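May
Coralie Maihi and Declan Gilchrist

4.2 Large patterns in small rooms

The survey went to 400 households in Astside and Wikby that had changed the wall covering in at least one room in the past five years. We received 318 usable forms. The last page was left blank for comments, and it produced more material than we had planned for: 884 separate remarks once the longer answers were split. Most of this section draws on those remarks. The ratings are in Section 4.1.

The most common subject was the size of the pattern. Sellers and decorating guides usually tell people to keep to small prints in small rooms, and many respondents repeated this advice in nearly the same words. Fewer had followed it. In Wikby, where the houses are older and the rooms narrow, people who had put up a large print were no more likely to regret it than people who had chosen a small one. What they did complain about was the joins. A large repeat wastes paper, and when a wall is short the hanger has to choose between matching at the corner and matching above the door. Several people described a corner they had stopped looking at.

Continuous designs were coded apart from spaced motifs. By continuous we mean waves, vines, scrolls and similar patterns that run from one strip to the next without a resting place. The Vlachopoulos scheme puts these together with stripes, but we found this unhelpful. A stripe that is slightly off can be hidden at the edge of a strip. A wave that is slightly off shows as a step in the line, and a dark outline makes the step easier to see. Figure 6 has an example of the type, with a second pattern in the furniture next to it.

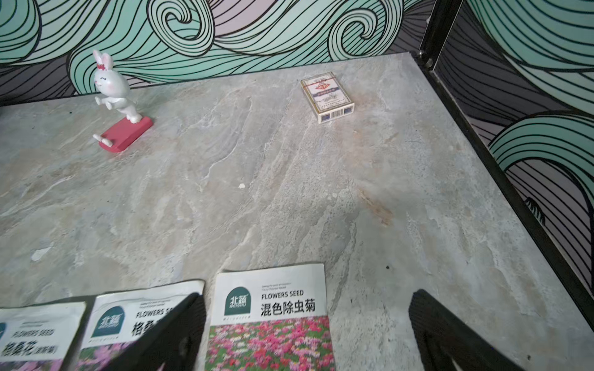
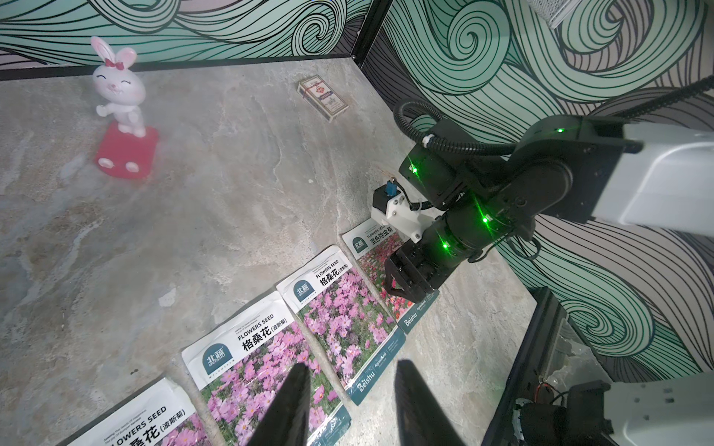
Figure 6. Continuous wave pattern with dark outlines, on walls behind and to the right of a gray marble-patterned tabletop.

Mixing patterns came up less often than we expected. Respondents tended to treat the wall as the thing they had chosen and the furniture as the thing they already owned — few wrote about the two together unless asked. When they did, the usual concern was color. A veined or mottled surface was mostly called plain, even by people who had used the word "busy" for a wall of similar contrast. We take this to mean that stone and wood patterns are read as materials first and as patterns second. It may also explain why the checklist item on patterned furniture was left empty on so many forms, and we would word it differently another time.

Length of residence mattered more than room size. People who had lived with a large continuous pattern for under a year mentioned it in detail, including its faults. After three years the remarks were shorter and mostly about cleaning or fading. Of the follow-up interviews, 26 were with people in this second group. One Wikby tenant could not say whether her bedroom paper had leaves or feathers on it and went to check.

Cost was a separate matter. Astside respondents often bought through the Clitano warehouse, which sells end-of-run rolls, and some chose a large print only for the price. These households ran short of paper more often. Two finished the last wall in paint and one turned the leftover strips sideways above a window. All three said they would keep the room as it was.

We did not ask about lighting, and this is a gap. A number of comments mention evening use, when a strong outline seems to matter more and the background color less. The forms were filled in at different times of day and we have no way to correct for it.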